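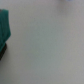 Unit 4: Clearing a work surface and keeping it clear

Welcome back! This is my favorite unit in the Valtham home and office course, and it needs nothing fancy - a table, whatever is sitting on it, and 20 minutes. Bring your notes from Unit 3 if you have them.

Start with bare surface

Most of us tidy around things. We nudge the pile over, wipe the gap, and nudge it back. In this unit you clear one good wide stretch first and protect it. Push everything to one side if you have to. A plain stretch of tabletop shows you how much room you really have, and it is a great feeling when it appears.

Then sort what you moved by how often your hand goes to it:

Daily - stays on the surface, within reach
Weekly - goes in the top drawer
Now and then - goes in the bottom drawer
Never - leaves the room today

Soft things such as cloths and pouches go last. They will squash into whatever space is left, so don't let them claim the best spot.

Boxes and flat tops

Any box with a flat top wants to become a shelf. Mail lands there, then keys, then a mug. Decide now what is allowed on top of yours and write it down on the Oria worksheet (question 6).
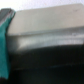

Diarmuid Cronin wrote to me after the July course that he had kept the top of every box in his study empty for a month, and that the hard part was the first evening, when he kept walking in with things in his hand and no place to put them. He now has a tray by the door. I love this, and a tray is a perfectly good answer to question 6.
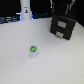

Small containers are where the Sydorenko method gets fun. It asks you to pick a home for each one and then make it easy to spot from across the room. Color does a lot of the work. A white container on a white table nearly disappears, but give it a bright green cap and you find it at once. A black two-drawer unit set back on the table works the same way, and its light gray handles tell you where to pull. Try the color trick on three containers of your own before next time.

For Unit 5

Read pages 120 to 128 of the course book and bring one drawer's worth of stuff in a bag. Don't sort it first!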